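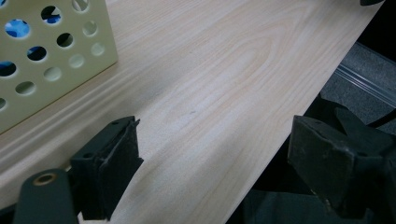

A perforated basket on a wooden tabletop.

Baskets and Cloths in the Shared Workrooms: Revised Arrangements

The Office of Shared Facilities at Grultmont has revised the arrangements for storage baskets, cloths and tabletops in the shared workrooms. The revised arrangements take effect on 09/05/2024 and apply to all rooms on the first and second floors of the Usska Building, including the Correa Room. They replace the notice posted beside the supply closets last year, which should now be taken down wherever it is still on display.

The revision follows a review of the workrooms carried out in August by Tài Chu, who oversees furnishings and supplies for the building. The review found that most tables were in good condition and that the baskets had held up well under daily use. It also found that cloths were being stored in many different ways, that baskets were often moved between rooms and not returned, and that several tabletops had been marked by tape or by cleaning products unsuited to wood.

Baskets

Open baskets with perforated sides will remain the standard container for cloths and other soft items. Closed bins were tried in two rooms during the spring and will not be adopted. Cloths placed in them tended to be forgotten, and those put away damp had to be laundered a second time before they could be used. Air passes through the sides of a perforated basket, and a person standing at the table can see whether there is anything inside without lifting it down or emptying it out.

Each basket is assigned to a room. The room name will be printed on a tag tied to the rim, and replacement tags may be requested from the supply desk. A basket found in the wrong room should be taken to the supply desk and not left in the hallway, where it presents a hazard to people passing with carts. Colors carry no meaning under the new arrangements. The building received its baskets in several deliveries, and staff should go by the tag.

Baskets may stand on tables while they are in use. At the end of a session they should be returned to the shelf below the window or, in rooms without a window shelf, to the lowest shelf of the closet. They should be lifted clear of the table and not dragged. Small grit can collect along the bottom edge of a basket that has been set on the floor, and it will scratch a wooden surface. Wiping the underside before setting a basket down is sufficient.

Baskets should not be used for tools, liquids or anything with a sharp point. They are also unsuited to loose small parts, which will work their way through the openings. Lidded boxes are available for these items on request.

Cloths

The building keeps two kinds of cloth. Plain white cloths are for cleaning. Colored and patterned cloths are for use as covers, liners and practice pieces, and they should not be used to wipe up spills. This distinction was part of the earlier notice but was not widely followed, and a considerable number of patterned cloths had to be discarded over the past year on account of stains.

Cloths in regular use may be left in the basket unfolded during the day. Before the basket goes back to the shelf, each cloth should be shaken out, checked for anything caught in it, and folded once in each direction. A tight fold is not required. Cloths that are to be stored for more than a week should be folded flat and stacked in the linen drawer. 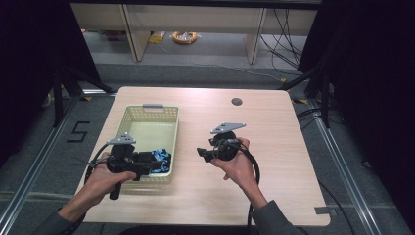 Damp cloths should never go into a basket. Drying rails have been fitted in the utility room on each floor, and a cloth hung there in the afternoon will ordinarily be ready by the following morning. Soiled cloths go into the canvas sack on the back of the utility room door. The sack is collected twice a week, and clean cloths are returned to the supply desk, from which they are redistributed to the rooms.

A total of 156 cloths will be in circulation when the new arrangements begin. Requests for additional cloths should be made through the person responsible for the room. Staff are asked not to bring cloths from home, as these cannot be separated from the building's own stock at the laundry.

Tabletops

The shared workrooms contain 34 wooden tables, all of which were inspected as part of the review. Light scratches and small surface marks are to be expected in rooms of this kind and need not be reported. Lifted edges, cracks, water rings and loose hardware should be reported to the supply desk on the day they are noticed.

Tables should be wiped along the grain with a white cloth, dampened with plain water and wrung out well. A second dry cloth should follow. Spray products should not be applied directly to the surface. Where water alone is not enough, a mild soap solution may be used, and it is available ready-mixed in the utility rooms. Abrasive pads have been removed from all closets and should not be brought back.

Tape may be placed on a table to mark a position or to hold papers for the length of a session. It should be removed before the room is handed over. Tape that has been in place for some days should be peeled back slowly at a low angle, beginning at a corner. If residue remains, it should be left alone and reported. Mr. Chu has asked in particular that blades and metal rulers not be used for this purpose, several finishes having been damaged in this way.

Cord openings in tabletops, where fitted, are to be kept free of paper and other waste. Cords should not be left hanging where a person walking past the table could catch them.

Funding and Supplies

A sum of $3000 has been set aside for the current year to cover replacement cloths, tags, two additional drying rails and the refinishing of those tabletops most in need of it. The refinishing work will be carried out by Zultex on dates when the rooms are otherwise closed. Tables sent for refinishing will be out of use for about a week, and temporary folding tables will be supplied in their place. Room bookings will not be affected, although groups needing a full-size surface should say so when they book.

The order in which tables will be refinished has been settled on the basis of the August inspection. A copy of the list may be consulted at the supply desk. Rooms that have been asked to clear their closets ahead of the work have been informed separately.

Responsibilities at the Close of a Session

The person who booked the room is responsible for its condition when the session ends. Before leaving, that person should see that the tables have been wiped, that tape has been taken up, that cloths have been folded or sent to the utility room, and that the baskets belonging to the room are on their shelf. Ten minutes at the end of a booking should be allowed for this work. Groups that find a room in poor order on arrival should inform the supply desk before they begin and should not attempt to identify the previous users themselves.

Short introductions to the new arrangements will be offered by Yogesh Pandey in the Correa Room during the first two weeks. Each lasts 20 minutes and covers the care of the tabletops, the sorting of cloths and the location of supplies on both floors. Attendance is expected of those who hold standing bookings and is open to all others who use the rooms. Registration is not necessary.

Questions about baskets, cloths and tables may be directed to Mr. Chu in Room 423. Questions about bookings should continue to go to the front office. A printed copy of these arrangements will be placed inside the door of each supply closet, and larger-print copies may be obtained from the supply desk.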